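How to Sort a Drawer of Mixed Screws

Empty the whole drawer at once. Spread everything on an old towel so nothing rolls away, and throw out anything bent or rusty.

Split wood screws from machine screws first. Machine screws have the same thickness all the way down.

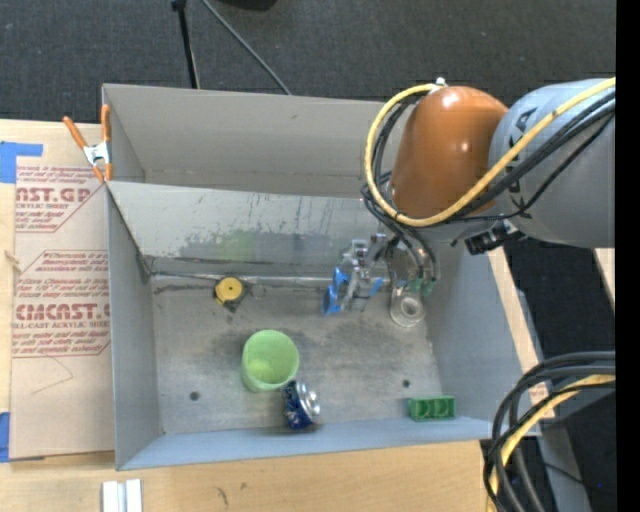 Next, sort each pile by length. Lay one screw against a ruler and match the others to it by eye. I stop at 6 sizes and put the odd ones in a jar. Tape a sample to each lid before you put the lids back on.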